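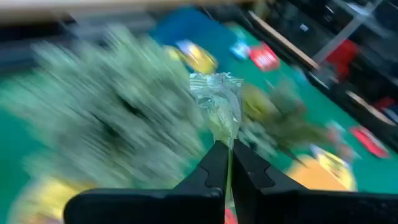
From: Yupanqui
To: furlow-listings
Time: 4:52 pm
Re: July evening schedule, crime and documentary slot

The desk at Clivgate wrote:

> Can someone confirm the running time for the Dukance ferry
> documentary? Our page has it at 37 minutes and the network
> sheet says 52. Also, is the appeal for witnesses part of the
> program or a separate item after it?

The 52 is the slot with the ad breaks and the studio discussion. The film itself runs 37 minutes, so your page is right if you list the two separately. If you list them as one program, use the slot length.

The witness appeal comes after the film, inside the studio part. It covers 3 people seen at the Dukance landing on the night of the fire. The phone line opens when the program starts and stays open until midnight. Please print the number from the second sheet. The first one had an old extension on it.

Two other changes. The repeat has moved to channel 16, same night, late. And the blurb should say the case was reopened after the review, with no year given. An earlier draft said 2000, but that is the year of the inquest and the families asked us to fix it.

Furlow radio is carrying the sound only. I don't have a start time from them yet and will post it to the list when I do.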